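Tips for sorting small things with the gripper

Before you record, open the planner and set the approach height first, then the closing speed. I keep version 38 of my settings file, and I change only one value at a time. Hugo Palacios taught me to write the change in the file name.

Small round food is difficult for the detector. Give each piece its own label, also when two of them touch.

Patterned cloth makes false detections, so raise the threshold a little and test again. On a pink cloth with small flowers, two pale peanuts one just above the other can become one box, so check the masks by eye before planning the grasp.
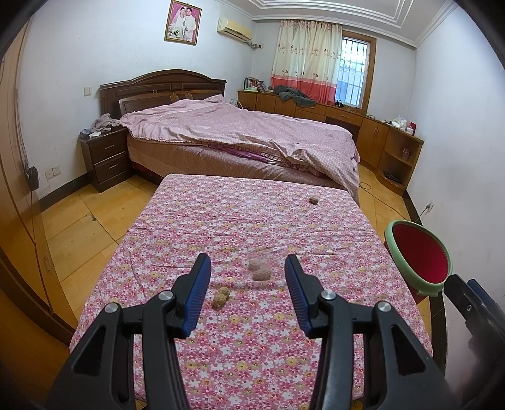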